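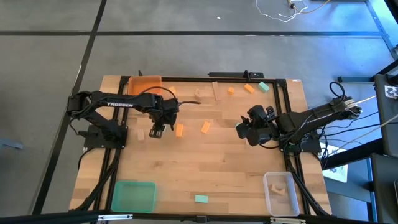
When I started planning our two-arm bench at Vuststead, I made the classic mistake of pricing the arms first and everything else "later." Later came to $900 I hadn't set aside! So this is the order I'd do it in now.

## 1. Start with the table

Pick the tabletop and frame before you get quotes on anything that bolts to them. We went with butcher block and black aluminum extrusion, and I'd buy both again. Get spare brackets (I ordered 13 extra and used every one).

## 2. Give cables their own line

I mean it, a separate line in the spreadsheet. Power strip, extensions, ties, clips. Arms come with a lot of cable and it all has to go somewhere, so measure the run to the wall outlet *before* you order.

## 3. Don't overspend on the stuff you pick up

Plain blocks and a few plastic bins in different colors are plenty for sorting practice. Ours cost $87 in total, and I was tempted by a fancy set from Gorkivel that cost way more.

## 4. Hold back money for the second arm

If you're buying one arm now and one in the spring, leave the rail space on the other side and ask for the price in writing. I keep $1000 aside for shipping, spare gripper fingers and whatever I forgot.

My spreadsheet tabs, in case you want to copy them:

- Table and frame
- Arms
- Power and cables
- Bins and blocks
- Spares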